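Altberg Handling Study
Progress report to the Chou Fund, second reporting period
11/23/19

Status

Work packages 1 and 2 are closed. Work package 3 (unsorted parts, shop-floor trial) is open and runs to April. Spending is within the approved budget. One change request is attached at the end.

The question put to us was whether a machine can take over the dull end of shop work: emptying bins, feeding a saw, putting stock back on the right shelf. Our answer at this stage is yes for parts that arrive in a known position, and not yet for parts that arrive in a heap.

Work since the last report

The picking software from Guluvow was installed and connected to the arm controller. Calibration took longer than planned and had to be repeated after the bin was moved. Trusinport supplied the bar stock and set the acceptance terms for the trial.

We logged 618 pick attempts on bar stock. Of these, 396 ended with the bar placed in the outfeed tray without help. The remainder were stopped by the operator or timed out. Failures were concentrated in two conditions: bars resting against a wall of the bin, and bars lying close together. Cycle time is still well above that of a person doing the same job by hand, and no claim of savings should be made from these figures.

The household tasks in the original proposal (loading a dishwasher, folding towels) have not been started. We recommend leaving them until the bin results are stable.

Bin picking 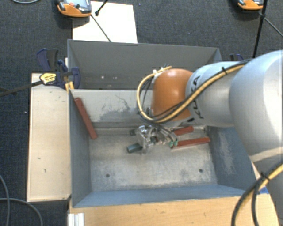
Grip planning remains the weakest part of the system. The planner treats each bar as if it lay flat and alone, and it scores grips accordingly. With three red bars in the bin, one leaning diagonally at the left with its lower end on the metal bottom and the other two at the right, one just in front of the other, that assumption does not hold for any useful share of the picks. The next software version will estimate tilt before choosing a grip and will reject any approach that brings the fingers too near a wall.

Change request

We ask to move 2 weeks of operator time from the household tasks to work package 3. No additional funds are requested. A decision is needed before the next test series can be scheduled.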